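About Teltum

Teltum is a patent and trademark firm in Remville. Yufang Xu opened the office with one paralegal, and we now have 18 people, seven of them registered patent attorneys.

We file and maintain patents, trademarks and design rights for small manufacturers and independent inventors.

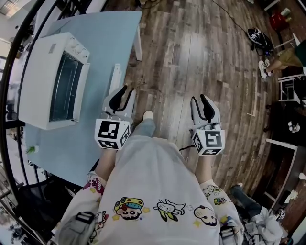
When should I talk to you about an invention?
Before you show it, sell it or publish anything on it. A first meeting takes 20 minutes and is free.

Most of our work is drafting new applications and answering letters from the patent office. We also keep track of renewal dates, and clients get a reminder six months ahead of each one.

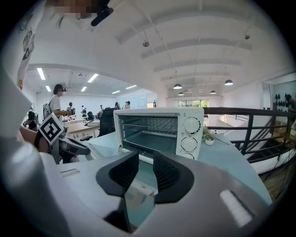
Foreign filings go through our partner firms, Phan and Bena, and are billed at their rates with no markup. We moved to our current office in March 2022. Parking is behind the building.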